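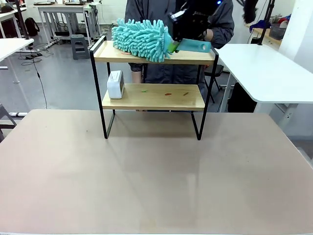
Binta Shehu wrote to us that she cleans her shelf every Saturday morning, and after a few days the dust is there again, even when her window stays closed. She wants to know where it comes from, and if it is possible to make it stop.

This is a good question, and many grown-ups ask it too. Let us begin with what dust is.

What is dust made of?

Dust is not one thing. It is a mix of very small pieces of many things. In a home there can be threads from clothes and blankets, crumbs, bits of soil from shoes, hair from people and pets, and tiny flakes of skin. Yes, skin! Your body makes new skin all the time, and the old skin falls off in pieces so small that you do not feel it.

Some dust comes from far away. The wind can carry sand from a desert over a whole ocean. Salt from the sea can be in dust, and so can pollen, the yellow powder of flowers. In the town of Jollport, where I live, the cars become yellow in May because of the pine trees on the hill.

Why does it come back?

Dust is so light that the air can hold it for a long time. When you walk, jump on the bed or shake a blanket, you push the air, and the dust goes up. Later, when the room is quiet, it comes down slowly. It lands on every flat place it can find: the table, the top of a door, the leaves of a plant.

A closed window helps a little. But the blanket is inside, the socks are inside, and you are inside also. So new dust is made every day, and Binta cannot make it stop completely. She can only make it less.

Why does dust stick to a duster?

If you wipe with a dry, smooth piece of paper, much of the dust only moves to another place. A fluffy duster has a lot of soft threads, and between them there are many small spaces where dust can be caught. When some kinds of threads rub on a shelf, they also get a little electric charge. It is the same thing that makes your hair stand up when you rub it with a balloon – and it pulls the dust to the threads.

A damp cloth works in a different way. The water holds the dust, so it does not fly up again.

Try it at home

You need two small plates and a sunny window.

Put one plate in your bedroom and the other in a room where people do not go often. Choose high places, where no one will touch them. Wait 11 days. Then carry both plates to the window and draw a line on each one with your finger. On which plate do you see the line better?

Leandro Escobar and his class at the Grirkeck school did this with 24 plates. The plate with the most dust was the one next to the coats.

A word to remember

Particle: a very small piece of something. One particle of dust is often too small to see, but in a beam of sunlight you can sometimes see them shine as they float.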